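Chapter 5
Showing Instead of Telling

The first time I tried to get a robot to pick up a cup, I wrote code for it. I had the cup's height, the cup's width, a nice diagram on graph paper, and a whole Friday to burn. By supper the arm could close its fingers on thin air a hand's width to the left of the cup, every single time, with wonderful consistency!

Then a colleague sat down at the remote rig, squinted at the camera view for a bit, and just did it. Reach, close, lift. She couldn't have told you the angle of the wrist if you'd paid her. She moved her own hand and the robot's hand went along with it, and the cup came up off the counter.

That's what this chapter is about. In Chapter 4 we told the robot what to do, one line at a time. Now we're going to show it, and the showing comes in two flavors.

The first is showing by hand, which you'll also see called kinesthetic teaching (a big word for grabbing the arm and pushing it where you want it to go). You switch the joints to a loose mode, take hold of the forearm, and walk it through the job while the computer writes down every joint angle. It's cheap and it feels natural. It's also a workout, and with two arms you run out of hands pretty fast.

The second is showing by remote control, or teleoperation. You stay out of the way and drive the arms with a pair of controllers, a glove, or a smaller copy of the robot. Your body is out of the shot, so the cameras record what the robot will see later when it's working alone. The price is feel. You can't tell how hard you're squeezing, and beginners either crush things or drop them. I did plenty of both.

Most of the examples in this chapter come from the Tadance set, which my students and I put together over one long November at the Wirholm lab. It has 1,502 recorded demonstrations, all of them kitchen jobs, and nearly all done by remote control. We threw out 209 more before we got to that number. Section 5.3 goes through the rejects, and I'd ask you not to skip it, as I learned more from those than from the good ones.

A few words we'll need right away. A demonstration is one run at the task from start to finish. A trajectory is the list of positions the robot passed through during that run. An observation is whatever the robot could sense at one moment: camera pictures, joint angles, how far the fingers are closed. Put an observation together with the command the operator gave at that same moment and you have a training pair. One cup pickup gave us around 417 of those, so the pile gets tall in a hurry.

Before you read on, try something. Pick up a cup from your own counter, slowly, and pay attention to where your fingers land and when your wrist starts to turn. Now do it again with your eyes half shut, or with an oven mitt on. That clumsy second try is pretty close to what your first hour at the controls will feel like, and we'll start there in Section 5.1.

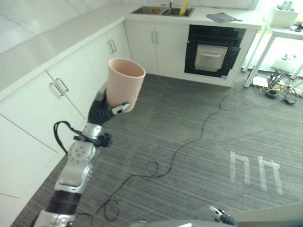 Figure 5.1. A cup held up in the robot's hand, gripped near the base with the open end tilted upward.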